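4.3 Comparing two grippers on the bin cell

Use this procedure to compare a Trevside finger gripper with a Neltis gripper on the same arm. Both are driven by the Nostus controller. Complete section 4.2 (payload and tool center point) for each gripper before you start.

CAUTION: Switch the controller to reduced speed before reaching into the bin. The fingers can close when tool power is restored.

1. Clamp the bin to the table. Push on each wall by hand. If the bin shifts, tighten the clamp and repeat the corner calibration in 3.6.

2. Mount the first gripper. Route its wiring along the arm and leave enough slack for a full turn of the last joint.

3. On the controller, open Tool > Profile and select the matching profile. Do not reuse the profile of the other gripper, even if the flange is the same.

4. Set the controller port to 1038. Wait for the status line to read READY.

5. Place the test objects in the larger compartment. Use a mix of shapes and surfaces, including at least one clear object and one flat object.

6. Jog the gripper down over an object until the fingertip is just above the floor. Check that no part of the gripper body touches the divider or a wall. Save this height as Z-MIN.

Note: Scratches in the floor paint do not affect the pick. They can affect the depth reading. If the height map shows false peaks, raise the filter value by 2 and scan again.

7. Start the Yu pick routine and let it run for 11 attempts. Do not move objects by hand during the run.

8. Save the log under the name of the gripper. Record dropped objects and missed grasps separately.

9. Power down the tool, fit the second gripper, and repeat steps 2 to 8 with the same objects.

CAUTION: If the force reading stays above the limit for more than 2 seconds, the arm stops and holds position. Raise it in jog mode before clearing the fault.

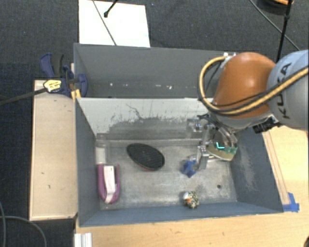
If the two logs differ only in missed grasps, check Z-MIN for both grippers and repeat the run before comparing results. Differences in dropped objects are covered in 4.4.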